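Course handout 5: Notes on the Diltgate open day
Manipulation Lab, second-year section
Prepared by Pavithra Raju

These notes cover the bench demonstration at the Diltgate workshop on Sunday, July 5, 2026. Read them before the lab report is due. Students who missed the visit may use them in place of their own observations, except for question sheet B, which requires the logged data.

1. Setup

The bench was the gray one used for the Grustia exercises in May. The gripper carries two blue 3D-printed fingers with ribbed inner faces, each on a gray mounting block. The ribs let the finger bend around a part when it closes. Contact force is spread along the finger, and the controller can tolerate a larger position error at the grasp point than it could with rigid jaws.

The work area was left cluttered on purpose. A bit case, a surface-mounted socket and a cardboard box shared the space under the gripper.

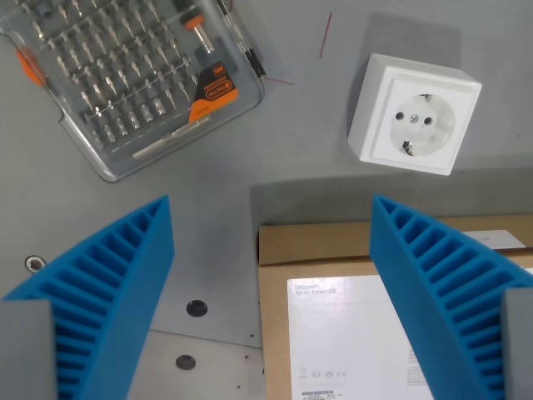 The program ran 16 trials, with the approach height set again before each one. Joint positions and finger opening were logged at 100 Hz. Trial 5 was stopped by the operator and is marked as such in the log; do not include it in your averages.

2. Points raised during the demonstration

Compliance and accuracy trade off. A soft finger is forgiving on contact, but the fingertip position is no longer known from the joint angles alone. For a part such as a socket, which has a recessed face and small features, this matters more than it does for a box.

Clear plastic is hard for depth sensing. The Saha segmentation code works from color and depth together, and it was less sure of the bit case outline than of the box. Expect gaps in the depth maps — do not fill them by hand.

Approach direction was fixed for the whole session. The planner can choose its own, but this was switched off so that the trials could be compared.

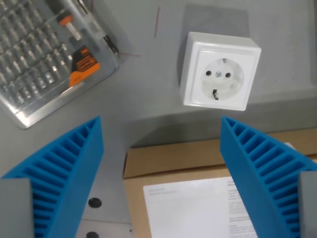 Yichen Duan objected to that last choice during the discussion, saying that a fixed approach hides the planner's worst failures and that at least half the trials should have been run with it free. The point is fair. The free-approach runs are scheduled for the Ginach session, and the two data sets will be compared there.

3. For the report

State the trial numbers you used. Plot finger opening against time for two trials and mark where you judge contact to begin. Explain how you chose that point. Reports without axis units will be returned. Section 19 of the lab manual gives the file format.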